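Measuring and Mixing Coloured Liquids: Our Term Project Report

Submitted 2 December 2025

Why we picked this

Our group wanted a project about something people do every day without thinking much of it, and measuring liquids won easily. Everyone has poured from a jug, and everyone has got it wrong! We wanted to know how much the choice of container matters when you're moving small amounts of coloured water from one cup to another, and whether a syringe really is worth the fuss.

We called the project Omus, mostly so our shared folder would have a short name. All the work was done in November on a beige table by the big window in the Kowalczyk room. The light there is lovely for this kind of thing — with the trees outside behind it, the orange almost glows.

What we used

Two clear plastic measuring cups, a large one and a small one, both see-through enough to judge the level from the side. A plastic syringe with a clear barrel. Water, and food colouring mixed to an orange-red. Paper towel, and plenty of it.

The large cup held the strong colour and the small one held the weaker mix. Keeping those two roles fixed saved us a lot of confusion in our notes.

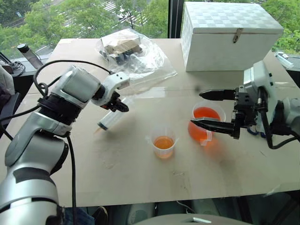 Method

We made up the strong colour first and let it stand until it looked even all the way through. Plain water went into the small cup, then colour was added by syringe in small doses, with the level read after each one. We did this at 2 strengths, with 4 runs at each strength. Readings were taken with our eyes level with the liquid and our elbows on the table. It looks silly, but it made a huge difference to how well our numbers agreed with one another.

Between runs the cups were rinsed and turned upside down on paper towel. We also kept a few other clear plastic pieces on hand. Clear plastic is a wonderful material to work with when colour is the whole point, but it does pick up scuffs.
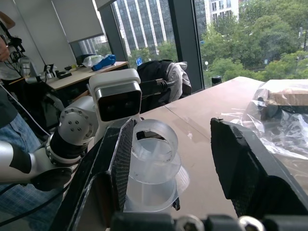

Scuffs matter more than we expected. A frosted patch at the wrong height makes the water line hard to find, and you end up tilting your head around looking for it. By the second session we had started turning each cup so its clearest side faced us, and we'd suggest doing that from the very beginning.

Results

The syringe was the clear winner for small doses. Pouring from the large cup was quick and fun, but the last bit always came out faster than we wanted, and one heavy pour threw off a whole run. With the syringe, the four runs at the weaker strength looked so alike that we couldn't tell them apart when we lined up our colour notes.

The stronger mix was harder. Deep orange-red hides small changes, so an extra dose barely showed. The lighter orange was far more sensitive, and we got quite excited watching it shift.

Drips were our biggest source of error. A syringe tip holds on to a little liquid after you stop pushing, and where that bit ends up is anyone's guess.

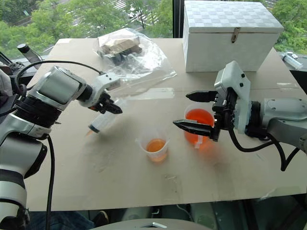

We tried touching the tip to the inside wall of the cup after each dose, and that helped a great deal. Holding the cup closer to the syringe helped too. If we had another term we'd weigh the cups before and after and work out how much goes missing as drips, which our notes can't tell us.

What we'd change

Put a white tray under everything. Beige hides a pale spill until your sleeve finds it. Label the cups by strength before filling them. Mix one big batch of colour for all the sessions, so the shade doesn't wander from one to the next.

We'd also love to try blue and yellow together, starting from separate cups and working toward green.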